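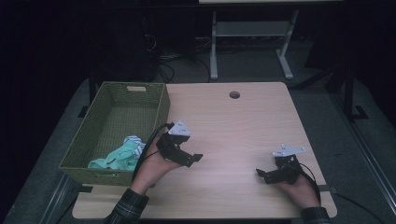 Accueil | Cours | Documents | Calendrier | Contact
Imprimer cette page | Envoyer par e-mail

Entretien du textile domestique, séance 5
Le linge en tas : trier, lire, plier
Notes de Piroska Kun, à relire avant la séance de mardi

Rappel de la séance précédente : nous avions laissé le linge à l'état de tas. Il y est probablement encore chez la plupart d'entre vous.

1. Le panier

Un panier est un lieu de passage. On y met ce qui va être plié, on l'en sort, on le plie. Dès qu'une pièce y séjourne plus d'une nuit, le panier change de statut et devient un meuble, avec les conséquences que l'on sait pour les chemises.

Pour l'exercice, panier à gauche, plan de travail dégagé devant soi, pile à droite (les gauchers inversent, sans demander la permission). On prend une pièce à la fois. La tentation d'en saisir trois pour aller plus vite a été étudiée en atelier le semestre dernier : on va plus vite jusqu'à la pile, puis on recommence la pile.

2. La maille

Le jersey, les côtes et tout ce qui s'étire se manipulent à plat. Suspendre un tricot à côtes par les épaules, c'est lui donner en un hiver la silhouette d'un sac. On défroisse à la paume, dans le sens des côtes, sans tirer sur les bords. Un bord qui roule se rabat, il ne se discute pas. S'il roule encore après deux essais, on plie quand même.

Les petites pièces (bonnets, lainages de chien, vêtements de poupée) suivent la même règle et réclament, à surface égale, deux fois plus de patience. On commence par chercher où est le haut. Cela paraît évident jusqu'au moment où l'on essaie.
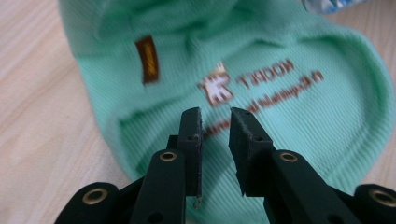 Bent Ásgeirsdóttir objecte que les petites pièces ne devraient pas être pliées du tout, mais roulées, et que trente secondes passées sur un bonnet sont trente secondes volées aux draps. L'objection est recevable. Je maintiens le pliage pour l'évaluation, où le roulé vaut 8 points sur 20, présentation comprise.

3. Étiquettes et broderies

Deux choses à ne pas confondre : l'étiquette d'entretien, en général à l'intérieur, qui donne la température, et l'étiquette de marque, souvent cousue bien en vue, qui ne donne rien. Chaque année, quelqu'un cherche les symboles de lavage sur la seconde et conclut que l'article n'en a pas.

Pour les broderies :
- laver sur l'envers, 30 degrés au plus ;
- repasser sur l'envers, sur une serviette épaisse ;
- ne jamais faire passer un pli au milieu d'un motif ;
- vérifier les fils flottants au dos avant le lavage, et ne pas les couper au ras.

Le troisième point est le plus souvent perdu à l'examen. On regarde donc où se trouve le motif avant de choisir le premier pli, même si cela donne un rectangle moins flatteur.

4. À préparer

Apporter un panier, une pièce à côtes, une pièce brodée et un torchon. Propres. Dezső Somogyi prête la planche à repasser, qui grince. Ceux qui ont manqué la séance 4 récupèrent la fiche des symboles auprès de Jolán Virág, avant le cours et non pendant.

Le barème figure au verso. Durée de l'épreuve : 50 minutes, dépliage exclu.

Imprimer cette page | Envoyer par e-mail
Séance précédente | Séance suivante | Retour aux documents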